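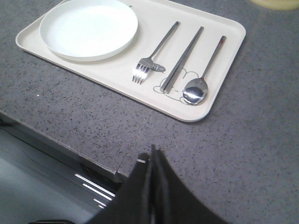
White plate on a cream-colored tray

Zunthorpe-Worik

Zunthorpe-Worik is a one-day road cycling race for amateur riders, held each year in November between the towns of Zunthorpe and Worik. The course is 129 kilometers long and is run almost entirely on secondary roads. It is one of the last races on the regional calendar and is often ridden in rain and strong crosswinds.

The race is organized by Filtum, a cycling club based in Zunthorpe. It is split into an open race and a mass-participation ride, which covers the same roads but starts later and is not timed for ranking.

History

The event began as a club run. Members of Filtum rode out to Worik at the end of the racing season, ate lunch there and came home by train. The first official race was organized after several riders from other clubs asked to join, and a finishing line was painted on the road outside the Worik rail station. The station remained the finish for the first nine editions.

The finish was later moved to the market street on the west side of town, where the road is wider and the final corner comes earlier. The old finish had been the subject of complaints, as riders who sprinted on the left side had very little room to brake before the station forecourt.

One edition was canceled because of flooding on the lower road near the river. Another was stopped before the last climb when snow made the descent unsafe, and no winner was declared. Club records list that edition as held but without result.

The mass-participation ride was added at the request of the town of Worik. Its largest field was 516 riders.

Route

The start is at the old mill square in Zunthorpe. After a neutral section through the town, the course heads north along the canal for a flat opening stretch. The early break usually forms here, although in years with a headwind the field has stayed together until the first hills.

The middle part of the course crosses a group of short climbs on narrow farm roads. None is long, but the road surface is rough and mud is common after the sugar beet harvest. Total climbing over the full route is 1,947 meters.

The best-known climb is the Yusuf, named after the farm at its foot. It is steepest in the first half and flattens toward a water tower at the top. Riders go over it 2 times, with a loop of back roads in between. The second passage is generally treated as the decisive point of the race - a rider who crosses the top alone has a fast descent and a mostly sheltered road into Worik.

There is a feed zone between the two passages of the Yusuf. Teams may hand up bottles and musettes only on the right side of the road. Feeding on the climb itself is not allowed, and riders have been relegated for taking bottles there.

Race characteristics

The race tends to suit strong all-round riders over pure climbers or sprinters. Small groups of three to six riders have contested most finishes. Bunch sprints are rare and have happened mainly in dry years.

Equipment choice varies. Many riders use wider tires at lower pressure for the farm roads, and mudguards are permitted in the mass-participation ride but not in the open race. Disc brakes were allowed once the national rules changed.

Service cars are limited because of the width of the roads. Neutral wheels are carried on motorcycles, and a fixed wheel point is set up at the water tower.

Prizes

The winner of the open race receives a cash prize and a plain steel cup, which is returned to the club before the following edition. A separate prize is given to the first rider over the second passage of the Yusuf, whatever that rider's final position. There is also an award for the best-placed rider under 23.

Until the prize list was revised, the leading rider from Zunthorpe was given a ham. The revised list, published on Dec 30, 2019, replaced it with a voucher of equal value.

See also

Filtum (cycling club)
Amateur road racing
Feed zone
Neutral service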